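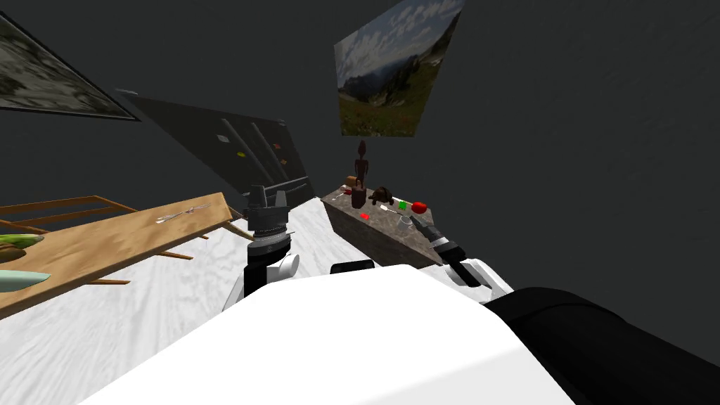
Week 6: What a keyword search in a digitised newspaper can and can't tell you

Notes to go with the lecture. Read these before the seminar, and bring the search log you started in Week 4. If you missed Week 5 (microfilm and what gets lost in filming), catch up first, as some of the problems below begin there.

1. The claim we are testing

Library websites like to say that a digitised newspaper is "fully searchable". I would like you to stop believing this by the end of the hour. What you search is a text file that a machine made from a picture of a page. The picture may have come from the paper itself, or from film shot decades ago from a bound volume with a tight spine. You almost never see that text file while you search, so you have no idea how bad it is. The search box looks the same whether the text behind it is good or rubbish.

Our case is the Plurnutholm Gazette, a weekly, digitised from film and put online by Bodby Library. The collection holds 3229 pages. The launch notice called it "the complete run". The list of missing issues, which you have to go looking for on the help page, has 19 entries. Either the run is complete or it isn't. Write down which description you would have quoted in an essay if you had read only the launch notice.

2. The Fistmont mill dispute

Last year's group searched the Gazette for "strike" across the period of the dispute at Fistmont mill and got 215 hits. Several people then wrote that the paper "gave heavy coverage" to the dispute. Did it? Ha-rang Moon went through the hits one at a time, which took her most of a reading week, and sorted them by what the word was doing on the page. Her headings are worth copying:

Strike meaning stoppage of work, Fistmont
Strike meaning stoppage of work, somewhere else
Clocks, matches, lightning, cricket and bowling
Misread words (stroke, strife, strip, and one "St. Mike")
Same item counted more than once

The last heading caused the most argument. The Gazette ran some notices week after week with the type left standing. Is a notice printed in four issues one piece of coverage or four? I think it depends on your question. A reader saw it four times. An editor decided on it once. What you can't do is leave it undecided and then print the total.

Nor does the total say anything about the items the search failed to find. The Gazette's editor disliked the word "strike" and often wrote "the trouble at the mill", "the present difficulty" or, in one long leader, "the stoppage of which our readers are weary". None of these comes up under "strike". A paper can be full of a subject and hardly name it. It's at least possible that the weeks with the fewest hits had the most to say, and a graph of hits over time would show you the reverse.

3. Checking the text for yourself

Most platforms will show the raw text if you look hard enough. In the Bodby viewer it is behind the small arrow under the page number. Do this for one page before you trust any search:

Pick a column you can read easily by eye.
Copy out the first 100 words by hand, exactly as printed.
Compare them with the raw text and mark every word that differs.
Note what kind of word went wrong.

The kind matters more than the score. The software is usually good at "the" and "and", which lifts the average nicely, and poor at surnames, street names and anything in small type. Those are the very things most of you will be searching for. When a supplier quotes an accuracy figure, ask whether it is for letters or words, which pages were tested, and who chose them. I have asked this of three suppliers and had one answer, and that one was vague.

A local example: the surname Oh. There was a family of that name in Plurnutholm with a shop on the lower road, and they advertised. Search for them and you get exclamations from serial fiction, hymn lines, bits of broken "John" and "Ohio", and zeros. Many search tools also drop very short words without telling you. A student who searched, found nothing useful and wrote that the family "left little trace in the press" would have been wrong, and would have had a screenshot to prove it. The advertisements are there if you turn the pages.

4. Pictures, captions and tags

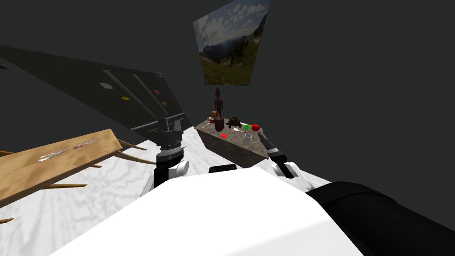 Newspaper pictures are worse served than newspaper text, and I don't think the collections are frank enough about it. The search finds a picture only if there are words attached to it, either the printed caption or tags added later by somebody with a long list to get through. Try tagging the one on this page. "Robot" is the obvious choice, and a person in a hurry would stop there. Would you add "arms"? There are two of them reaching forward, and the left one stands upright with two dark fingers pointing up. Is "fingers" a fair tag, or does it send a researcher interested in human hands to the wrong place? Does anyone need to know that the torso is white? Compare your list with your neighbour's. I expect them to differ, and if two people in the same room can't agree on tags, be careful about any claim that a subject is "rare" in a picture collection. It may only be rarely tagged.

The Gazette's own captions are thin. "The scene on Thatch Lane" was enough for people who lived near it and already knew what had happened. Bodby Library added place tags to these pictures but no tags for events, so the pictures from the dispute sit apart from the articles on it. I found them by browsing.

5. What the platform decides for you

Be suspicious of the order of results. "Relevance" is a formula, and it is seldom published. In the Bodby viewer, short items with the search word in the heading come first, which pushes up notices and pushes down leaders and letters. Anyone who reads only the first screen will come away thinking that the Gazette was a paper of small announcements.

Look too at how the page has been cut up. The software divides each page into articles by guessing where the ruled lines are. Where the rules are faint, two columns are run together, and a search for "mill" near "closed" will bring back a market report joined to an obituary. Open the full page before you quote anything at all. Crops are handy for slides and dangerous for everything else.

I am not telling you to give up on searching. I use it every week. But a hit count has no business in an essay as evidence unless you can say what was searched, what was missing, and how many of the hits you opened.

6. For the seminar

Bring one search that gave you a result you liked. We will try to break it.

Do the hand-copying test on one front page and one advertising page from the same issue of the Gazette. Have both sets of marks with you, on paper if possible.

Read Ha-rang Moon's sorted list (in the course folder, under Fistmont) and find at least one hit you would have put under a different heading. Be ready to argue for it.

Search logs should record the exact words typed, any filters, the time of day and the number of results. The Bodby index was rebuilt in April and some totals changed, so older logs may not match what you see now. Keep the old figures anyway and put the new ones beside them.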